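The load that never goes to zero
Why the quiet hours matter to the grid in Fovstead

15 September 2019

Between midnight and dawn, when the dishwashers have finished and the televisions are off, the electric meters in the Michalík housing block keep turning over. The readings are small, but they are steady. Grenia, the utility that serves Fovstead, calls this the floor load, and it has spent the past year trying to find out what is in it.

The floor load is the lowest demand a home reaches in a normal day. Engineers used to treat it as a rounding matter. A refrigerator cycled, a clock ran, and the rest of the house was silent. Most homes now hold a router, a cable box, a doorbell transformer, several phone chargers, a microwave with a lit display and at least one computer. Each draws a little power while waiting for someone to use it.

Grenia fitted 900 apartments with a submeter called the Pestard, which clips around the supply cable and records demand at short intervals. The unit doesn't identify appliances by name. It logs steps up and down in the load, and software sorts the steps by size and shape. A compressor motor starts with a sharp spike and settles. A power supply shows a flat shelf, often so low that it can be found only after everything else has been subtracted.

The flat shelves proved harder to sort than the motors. A television in standby and a printer in standby can look the same to a clip-on meter. Grenia asked residents to keep a written log for one week in June, noting when they unplugged things and plugged them back in. The logs were uneven. Several gave times only as "morning," and one listed every lamp in the apartment, including those with no bulb. Even so, the entries gave the software enough known events to work with.

Computers took up more of the analysis than planned. A desktop machine that is shut down still feeds power to parts of its main board. A laptop is more complicated. With a full battery and the charger attached, it may draw next to nothing for long periods, then top up the battery in a short burst. Asleep, it keeps its memory powered and may wake to check for updates. Shut down, it still leaves the charger connected to the wall. 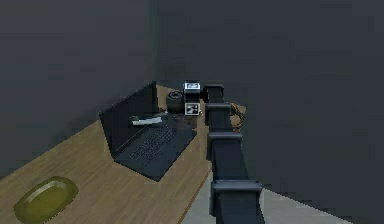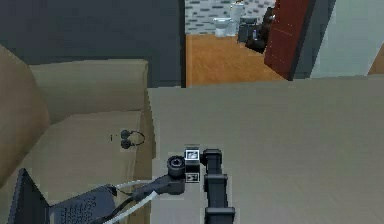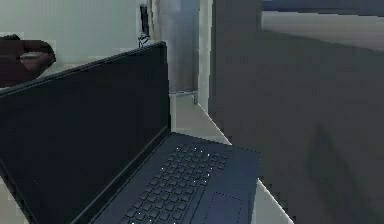
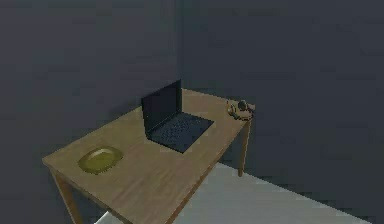 Computer-rendered interiors. The first, third and fourth show an open laptop.

A dark screen is a poor guide to any of this. The display is one part of the load and can be off while the processor, the memory and the charging circuit are all active. The reverse is rarer, though an external monitor will often hold its own standby draw after the computer feeding it has been turned off.

Chargers account for less than many residents expected. A current charger with nothing attached usually sits too low for the Pestard to resolve. Older transformer types, the heavy ones that feel warm to the hand, stand out clearly in the data. Cable boxes stand out more. In many models the power button turns off the front light and the video output and leaves the tuner and disk running.

For planning purposes Grenia now applies a cutoff of 2 watts. Any shelf below that is grouped as background and left alone. Any shelf above it is listed in the report sent to the household, with the hours during which it was present. The report gives no advice on what to unplug - the utility's view is that a resident can match a steady overnight draw to a device faster than the software can.

The reason for the effort is a substation. The transformer bank that feeds the north side of Fovstead is scheduled to remain in service until 2043, and its aging depends on heat. Transformers recover during the low hours, when the oil cools. A higher floor load means a warmer night, and insulation that spends more of its life warm wears out sooner. Cutting the evening peak helps too, but the peak already has a rate plan aimed at it. The floor has none.

A separate rate for the overnight hours was considered and dropped. Residents who charge cars at night would have paid more for doing what an earlier plan had asked of them. Grenia is instead testing a switched circuit in two vacant units at Michalík. One outlet in each room is wired to a relay that opens at midnight and closes at six. It is marked with a gray cover plate, and the other outlets stay live.

Wiring the relay into existing walls is slow work. The block was built with shared neutrals between rooms, and some of those runs have to be separated before a circuit can be switched alone. The electricians' report on the first unit is due before the heating season, and the second unit will be wired from whatever drawings come out of it.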